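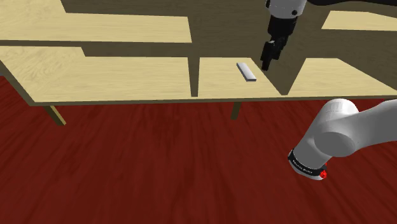

Mine beeped all the way down the A road and I never found out which tyre it was cross about, a reader called Wolo wrote after the first version of this guide went up. Fair enough! The old section skipped straight to fitting the sensors and left out the pairing, so I've rewritten it. Same kit as before, the Skudesico tyre pressure set with four screw-on caps and the little dash display.

Section 3. Pairing and setting your pressures

Before you start

Park somewhere level and let the tyres cool down. I do mine before breakfast, when the car has stood all night. You'll want the display, the four caps, the small plastic spanner from the box and a decent pressure gauge (I use an old Nonitis one that has outlived two cars). Keep the caps in their bag until you need them, and don't mix them up. They're marked FL, FR, RL and RR on the rim, in very small letters.

1. Pump all four tyres to the figures on the sticker inside the driver's door. If there are two sets, pick the one for the load you normally carry. My hatchback wants more in the back with a full boot, so I set it up for that before holidays and change it when we're home.

2. Plug the display into the 12-volt socket and switch the ignition on. The screen shows four dashes.

3. Hold the left button until the top corner flashes FL. It takes longer than you'd think, so keep your thumb on it.

4. Unscrew the dust cap from the front left valve and screw on the cap marked FL. Finger tight, then a tiny nip with the spanner.

Caution: don't lean on that spanner. The thread is soft and a crossed one will leak. If you hear hissing, take the cap off and start again.

5. Wait for the beep. The dashes turn into a number and the display moves on to FR by itself. Do the other three in the order it asks for them.

Note: if one won't pair within 30 seconds, roll the car forward half a turn of the wheel and try again. My rear right always needs this and I have no idea why.

6. Type in the set-up code when the screen asks, 3352 on my unit. Yours should be on the back of the instruction card. After that it wants the display number, which in my case is 381. Write both inside the cover of the car's handbook, you'll need them if the battery in the display goes flat.

7. Set the low alarm. Press both buttons together, then use the right one to step down from your normal pressure. Mine goes off at 9 per cent under. I tried it tighter and it moaned every frosty morning.

8. Check each reading against your gauge. A small difference is fine. If one wheel is well out, swap that cap with its neighbour, pair both again and see whether the fault moves with it.

Caution: the caps stick out further than ordinary dust caps. Take them off before a machine car wash, and tell the garage they're there before anyone changes a tyre.

Swapping wheels front to back

You don't need to pair everything again. Unscrew the caps and put each one back on the corner it's marked for, whichever wheel is there now. If you run Hoani winter wheels like I do, check the valves first. Long rubber ones wobble with the extra weight, and I'd get short metal ones fitted.

Batteries are in Section 4.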